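Is the Triltholm open day worth it if you don't care about robots?

My brother-in-law wants the whole family to go to the open day at the Triltholm works in March. There's a candy-sorting robot, apparently, plus a talk. It's a 2 hour drive. I have one child who likes candy and one who likes nothing. Has anyone been? Is there anything to see, or is it men in fleece vests pointing at a pipe?
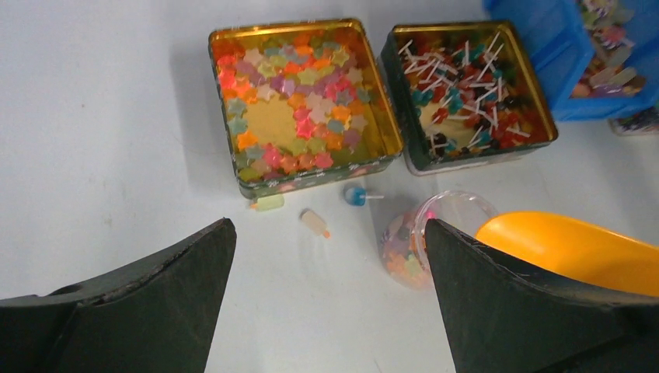 cornfield_dad

Went last year, and there were fleece vests. The pipe is real too, but it's on the other tour.

The candy demo is the one to line up for. Two arms in a white booth, with tins of stars and lollipops set out in front of them, and a screen outside showing what the gripper sees. My kids watched the screen more than the arms, which I suppose tells you how the next 70 years will go. The woman running it said they picked candy on purpose: every piece is a different shape, and people stop walking when they see it. Both true.

It is slow. If your candy child expects a vending machine, have a talk in the car. They keep a running total of pieces moved on a whiteboard, and it stood at 785 when we got there. It had not changed by much when we left. 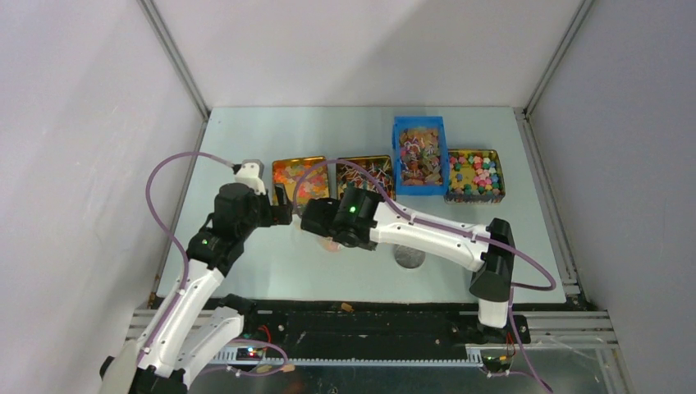 The candy booth, both arms over the table

Practical stuff. Parking is in the field behind the Flindholm building, not at the main gate, whatever the flyer says. Get there before 10 in the morning or you'll be walking past 400 other cars feeling every one of them. The talk is in the canteen and runs long. I learned a lot about Aigner's conveyor software and retained none of it.

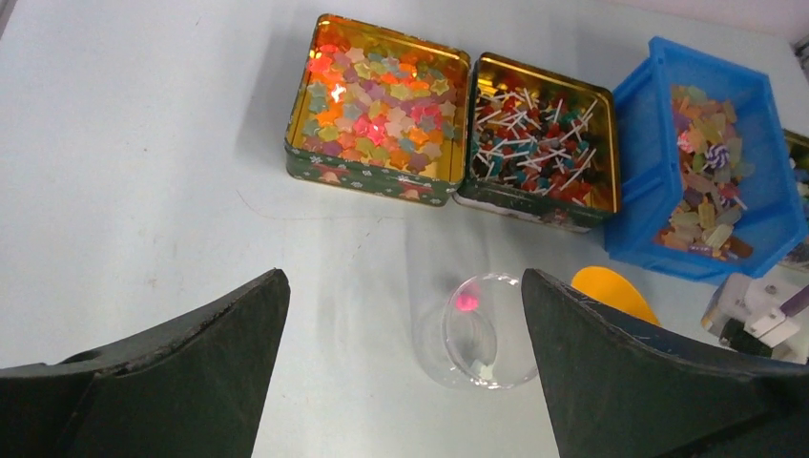

You can't eat the candy from the booth, by the way. Mine asked. Then mine asked again, in a different voice, as if it might be a different person's kid. There's a bowl of wrapped ones at the exit, so steer for that and keep moving.

For the one who likes nothing: sit them at the Cornex table, where you get to drive a small arm with a joystick and knock over foam blocks. Mine came close to smiling.

mrs_gantry

Yes go. Bring a sweater, the hall is freezing. Coffee is bad.

beltandbraces2

I disagree with the first answer on one point: the talk is the best part, and I'd skip the joystick line, which took us longer than lunch. If you do go to the booth, stand at the side – from the front all you get is the back of somebody's head and a purple cable. Afternoon is quieter, but they shut the booth early last time and didn't tell the people in line.
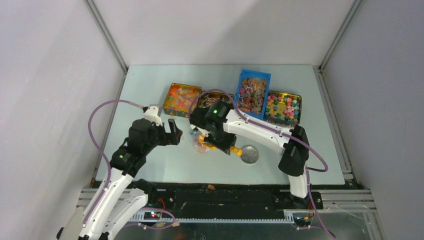
Related questions

Is the Flindholm field parking OK for a minivan after rain?
Triltholm open day: can you bring a stroller into the hall?
What age is too young for the Cornex joystick table?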